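Where Does Your Test Go After You Hand It In?
By Chiyo Oshima

When I was in fifth grade I thought my teacher took our big spring tests home and graded them on her couch. Maybe with a cat on her lap! Then I grew up and became a grader myself, and I found out there's a whole journey between "pencils down" and the score that lands in your mailbox in July. Want to come along?

First stop: the count

I grade for the Prelstead schools. Last year 1,757 kids took the science test, and every single one of those booklets had to be counted before anything else could happen. Your school counts them, puts them in a box, and seals it. Then we open the box and count them all over again (yes, really). If the two numbers don't match, everybody stops and looks for the missing one.

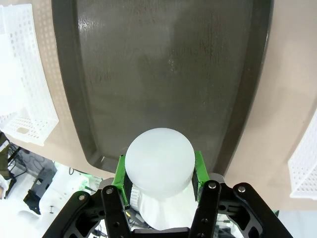
Next stop: your name gets covered

Each booklet gets a number, and that number is all I ever see. I don't know if you're Sam or Sofia, or if you once got in trouble for talking. I just see your answers. That's pretty fair, I think! Even if my own nephew took the test, I couldn't give him extra points, and he has asked.

Then comes the grading

There are 17 of us, and we don't start right away. We spend a whole morning practicing on the same few answers and arguing about them. One question asked why you should write down what you do in an experiment. A kid wrote "so you don't forget and have to do it again." Is that worth one point or two? We talked about that until lunch. (Two points. I was on the kid's side from the start.)

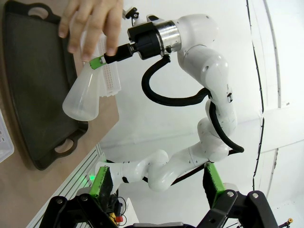 A conical flask with a narrow neck.

The science test has 16 questions. I don't grade all of them, only question 5, over and over and over. It sounds boring, but it helps me treat the last kid's answer the same way I treated the first one's. Now and then a second grader (a second person who grades, I mean, not a seven-year-old!) scores an answer I've already scored, without peeking at mine. If we disagree, we sit down together and read it again.

So what is a pass rate?

You might hear grown-ups say a school had a "60 percent pass rate." Percent means "out of a hundred." So if a hundred kids took the test, 60 of them passed. If only ten kids took it, then six passed. It tells you about the whole group, and it can't tell you how any one kid did.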